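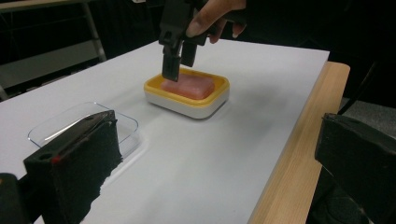 In Praise of Bar Soap and a Proper Dish

Home | Essays | House and Garden | Letters | About

I gave up on pump bottles in August, and I'm still so pleased about it that my family has asked me to write it down and stop bringing it up at dinner.

The soap itself was never the trouble. I love a bar! It has weight, it fits the hand, it comes in colors no liquid ever manages (I'm very fond of pink), and you can take one on a trip without sealing it in a bag. What drove people away from it was the slime. A bar left sitting in its own puddle goes to jelly, the jelly gets on the faucet, and by the end of the week somebody has bought a pump bottle. I did it myself when we lived in Golcombe, and for years I blamed the soap.

I should have blamed the dish. Ours was a pretty thing with a flat bottom, and a flat bottom is a pond. Give the bar some ridges to sit on and the water has somewhere to go. Look for ridges that run in parallel and stand up properly, with a raised rim so the bar doesn't skate off when you reach for it with wet hands. Bright yellow is a bonus. I can't tell you how much a bright yellow dish does for a gray bathroom at 6 in the morning.

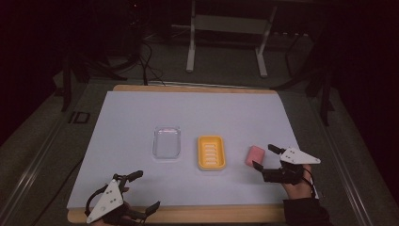
Clear dish, yellow dish with ridges, and a bar of pink soap.

Now, the clear ones. I have friends who swear by clear plastic, and I see the appeal — it disappears on a white counter, and it goes with any towel you own. But I like to see where my soap lives. A clear tray is lovely for earrings or hair ties or the little things that come out of pockets, and I'd happily have one on every shelf in the house. For soap I want color under it and a bit of height.

Size matters more than you'd think, too. The bar should nearly fill the dish, with a narrow border left over for your fingertips. Too much room and it slides around; too little and you have to pry it out, which is no fun with shampoo in your eyes. I took a new bar with me to the hardware store in Akcombe and tried it in 3 different dishes, right there in the aisle, and I'd do it again.
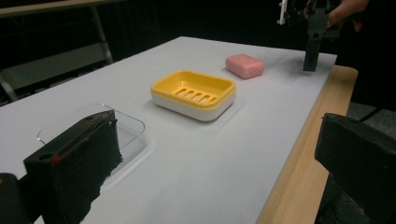 I know this is a lot of feeling to have about a small piece of plastic. But you wash your hands all day long, every day, and a thing you use that often deserves ten minutes of thought. Rinse the dish when you clean the sink, tip out whatever has collected, and put the bar back the other way up. Then go and buy a bar that smells good to you — green apple, plain white, whatever your grandmother kept by the tub — and let it sit somewhere handsome.

Recent essays
The Case for a Second Dish Towel
Why I Line-Dry in the Rain at Temberg
70 Jars and What I Kept in Them
Small Shelves, Well Loved
A Bath Mat Worth the Money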